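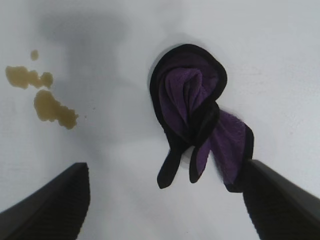
Fig. 4.1. Chiffon en microfibre violet à bord noir et trois taches, sur fond blanc.

Chapitre 4
La volonté est-elle un muscle ?

On lit partout que la volonté s'épuise comme une batterie et se renforce comme un biceps. L'image plaît aux vendeurs d'agendas. Elle plaît moins à qui relit les données.

Prenons l'enquête Rowbotham, souvent citée dans les manuels de gestion. Parmi 104 salariés suivis en octobre, 38 ont déclaré avoir pris une « bonne habitude » durable. Déclaré, seulement : les relevés n'ont été vérifiés que chez 11 d'entre eux. Evie Inskip, qui a repris le dossier, n'y trouve aucun groupe témoin. L'application Somby en a pourtant tiré son programme de « musculation mentale ».

Nous garderons donc trois questions en tête. Que mesure-t-on quand on mesure la procrastination ? Reporter une tâche est-il toujours un échec ? Et que vaut un conseil dont l'auteur vend aussi le carnet ?

4.1 Définitions provisoires

On appellera procrastination le report volontaire d'une action prévue, alors même qu'on s'attend à y perdre.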